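The Case for Paying Demonstrators as Skilled Staff

Cinholm Institute for Applied Automation, Opinion
August 26, 2023

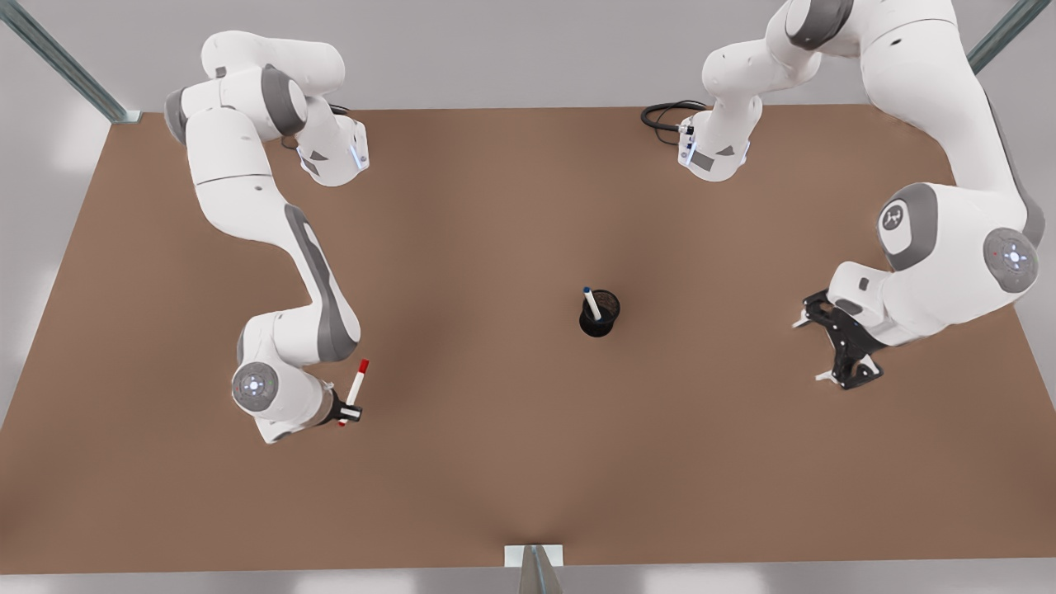

Institutions that teach robots by demonstration have given a great deal of attention to the models and very little to the people who supply them with examples. It is the position of this office that the order of attention should change. A policy trained on human demonstrations inherits the habits of whoever held the controls, and those habits are at present shaped by short contracts, thin instructions and pay by the episode.

The task of placing markers in a cup is a fair one on which to argue the point. It is used in many teaching programs, including ours, in simulation and on physical benches. A person with two free hands completes it without thought. The same person, asked to complete it through a pair of remote arms, must decide which arm should move first, how far down the barrel to grip, whether to turn the marker before or after crossing the table, and what the idle arm should do in the meantime. Each decision is recorded. If two demonstrators decide differently, both answers enter the data, and the model is left to make sense of the disagreement.

In April the Institute reviewed one such collection, prepared under the Gavow program. It held 300 episodes of a two-arm tabletop task. Of these, 125 were set aside after review. Very few of the rejected episodes had failed in the ordinary sense. The object usually reached its place. They were set aside for long pauses, for repeated small corrections near the point of contact, or for a second arm that drifted through the work area with no purpose. A model that copies such behavior will pause where the demonstrator paused, and it will do so with no understanding that the demonstrator was merely tired or unsure.

The common response to a result of this kind is to collect more. The argument holds that variety is valuable and that enough data will smooth out individual faults. There is merit in the first half of that argument. Demonstrations that begin from different positions, and that include honest recoveries from a poor grasp, do help a robot cope with conditions its teachers did not foresee. The second half deserves less confidence. When every demonstrator on a project has been given the same hurried introduction, the faults are shared, and a larger collection repeats them more often.

Our reviewers traced much of the trouble to preparation. Demonstrators on the Gavow collection received 30 minutes of practice before their episodes began to count. Most had never worked with a remote arm. They were told what the finished state should look like and were left to find their own way to it. Under those terms the first part of any person's contribution is a record of that person learning, and it is stored beside the later and better work with nothing to tell the two apart.

Payment made matters worse. A fee for each completed episode rewards speed up to the point of rejection and gives no reward for care. It also discourages a demonstrator from reporting a problem. A person who notices that the left controller lags behind the right, or that the gripper in simulation closes more firmly than its physical counterpart, loses income by stopping to say so. The Institute has since found reports of exactly this kind in the free-text notes of the collection, where they had gone unread until the review.

The workshop at Miduvholm has followed a different course, and its practice is worth wider notice. Demonstrators there are employed by the hour on regular terms. They train for two full weeks before any of their work is kept. They meet with the engineers who use the data, they see the trained robot perform, and they are asked to say where its errors came from. Several have become very good at this. A demonstrator who has spent days guiding an arm toward a narrow opening will often recognize a hesitation in the trained model before the logs have been opened.

It will be objected that this is expensive, and that remote control is a passing stage. Some colleagues expect that simulated practice or recorded video of ordinary human work will soon remove the need for anyone to sit at a console. The Institute does not dismiss that view. Simulation already allows a demonstrator to repeat a task without resetting a bench by hand, and it spares costly equipment. Yet a simulated arm under human control is still under human control. The marker must still be approached at a sensible angle, and someone must still judge whether the attempt is a good lesson for the machine. Video may in time carry part of the load. Until it does, budgets should be set according to the methods in use.

The question of expense should also be put fairly. The cost of a rejected episode includes the demonstrator's time, the reviewer's time and the delay to the training schedule. The cost of a poor episode that passes review is harder to trace, and for that reason it is rarely charged to the project that caused it. The Thammasiri laboratory, our partner in the review, has begun to record both. We expect its accounts to be uncomfortable reading for anyone who chose a collection contract on price per episode, this Institute included.

We therefore recommend the following to funding bodies and to institutions that collect demonstrations. Practice episodes should be marked as practice and kept apart from the training set. Demonstrators should be paid for their time, with review and reporting counted as part of that time. Written guidance should cover the manner of the work, including the conduct of the arm that is not in use, as well as the final result. Every published collection should state how its demonstrators were prepared and on what basis they were paid. Where they agree to it, they should be credited.

The last of these has met the most resistance, chiefly on the ground that demonstrators come and go and that their individual share is small. The same could be said of many laboratory staff whose names appear on papers as a matter of course. The Institute will include demonstrator credits in its own next release and invites its partners to do the same.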